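The Bin at Jestengate

The flat in Jestengate had to be empty by noon on Monday, and by Sunday night Lumturie Dervishi had done all of it except the front room. She had left the front room because her brother's table was in it.

He had bought the table in Mekstead when he first got a proper wage. It cost him 80 pounds second-hand and he carried it 7 streets with a man he met outside the shop. He told that story whenever anyone sat down at it. He did not tell it well. The price stayed the same but the man got taller.

She made tea, drank half of it standing up in the kitchen, and went in.
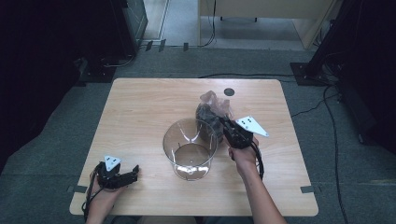 Cao had phoned at six to ask whether she wanted help, and she had said no, it was only rubbish now. He asked what sort of rubbish. She told him there was a plastic tub, clear, the kind you could see the wood through, and behind it a clear bag scrunched up with something dark in it that she hadn't looked at yet. Cao said to look at it, then. She said she would when she was ready. He said all right, and told her the van was booked for ten, and that the people at Trulcombe would take the table if the legs were sound.

"The legs are sound," she said.

"I'm only telling you what they said."

After she had put the phone down she got on her knees and checked the legs. They were sound. There was a pencil mark on the inside of one of them, a number, 64, in her brother's writing. She thought it might be a measurement. The old kitchen had been narrow and he would have wanted to know if things fitted. She rubbed at it with her thumb and then stopped.

She sat back down. Her mother used to say you could tell a good table by running your hand over it with your eyes shut. Lumturie tried it. It felt like a table.

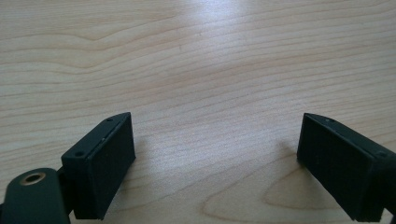

The table from Mekstead, where the grain loops round.

As a boy he had seen things in wood. On the wardrobe at home there had been a dog and a bishop, and he would not sleep facing the bishop. She looked for something in this one that she could tell Cao about, a hill or a fish, but she was no good at it. It was always her brother who found them and then she could see them too.

At half past nine she opened the bag. It was bin liners, black ones, pulled off the roll and stuffed in anyhow. He must have done it when he moved in. He never could fold a thing. She had come across his shirts like that, and his maps, and a tablecloth that had been their grandmother's.

She said a word their grandmother would not have liked and fetched the bin from the bathroom.

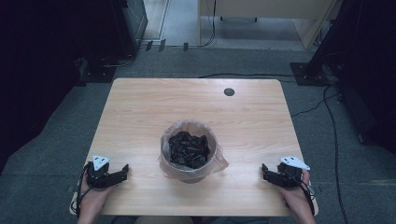
It took no time in the end. She had set the whole evening aside for it and by ten she was washing up her cup. She rang Cao again, though it was late for him.

"What was in it?" he said.

"Bin bags."

"In a bag?"

"Yes."

He didn't say anything for a bit. She could hear his television.

"You could keep the table," he said. "You've got the space, if you shift that chair."

"I've told them ten o'clock."

"You've told them I'll ring if anything changes. That's what I said to them."

She looked through the door at it. It would mean getting rid of the chair, and the chair was 60 years old and had been their father's, but it hurt her back and always had.

"It's narrow, my hall," she said.

"Have you measured it?"

She said she hadn't. Then she asked him to hold on, and went to find the tape.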